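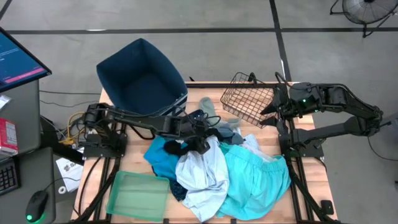 Clothing on the wooden table

November, by Aivar Grīnberga
Last updated: November, 4.15 pm

Pre-show checklist for the Pomare magic evening, with my comments

Stage floor – walked end to end in the shoes I'll be wearing. One board near the left wing dips a little, so I've marked it with white tape and will keep the levitation well clear of it. Passed.

Curtains and drapes – fire labels found on all but one, and Brinach are kindly sending a replacement. Please don't hang the old one in the meantime, however bare the back wall looks.

Sword cabinet – 21 blades out, 21 blades back, every tip blunt. The door catch was stiff again and wants a drop of oil. Passed once oiled.

Candles – down to three, all in the heavy holders, with a damp cloth and an extinguisher in the wings. I do miss the big candelabra, but it wobbled.

Audience helpers – handrail firm on both sides of the steps. Do offer an arm, and ask quietly about bad knees before you bring anyone up.

Cables – taped down along the front. Still to do behind the piano, where it's almost 33 feet to the socket and everybody walks through with a drink.

Doves – not in this show, so no entry.

Recent items
Packing the Clisport trunk
Pukora matinee: lighting notes
Looking after silks and ropes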